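8/16/18

I slept badly and woke up thinking about socks. Yesterday at lunch Marites Ocampo asked me when a machine will finally fold her laundry, and I gave her a long answer which she did not want. She wanted a year. I told her that shirts are maybe possible, slowly, on a clean table, and that socks are another matter, for the reason that one is always inside the other or under the bed.

She said the vacuum from Drellel already does her floor. It does, but she goes before it and picks up everything – the cables, the slippers, the toys of her son. So who is cleaning? I did not say this aloud. She likes the vacuum very much.

In the afternoon I read again my notes from July, when Amado Tan took me to see the packing line at Boström. There the arm moves boxes all day and does not complain. The boxes come in the same size, from the same side. When one arrived with a torn corner the arm stopped and a woman came with tape. She fixed it in a few seconds, talking to Amado the whole time, and did not look much at her hands. I have thought about her hands more than about the arm.

My own opinion goes up and down. In the morning I believe we are close. Then I try to imagine my kitchen drawer, the one with the batteries and the string, and I believe it will take my whole life.

Fingers

I keep returning to this. We have so many of them and we use them without asking. With two curved fingers on each side, a person becomes clumsy like a child, but also becomes inventive. You push the cloth against the table, you turn the whole elbow.

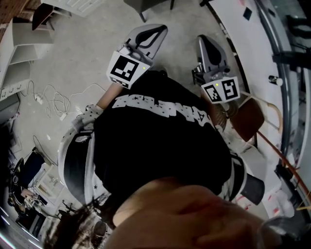
Before bed

Lihua Han called late. She has finished the count for Prumine: 3025 tries at putting a cup on a shelf, and 2961 of them good. She was happy, and I was happy for her, but I asked where the other cups went. On the floor, she said. At home I would not accept this from a guest.

I washed the dishes by hand tonight and paid attention. The big pan I turned with my wrist, and the spoons I took all together. I must write to Maeve Tierney about the spoons tomorrow. Also buy dish soap.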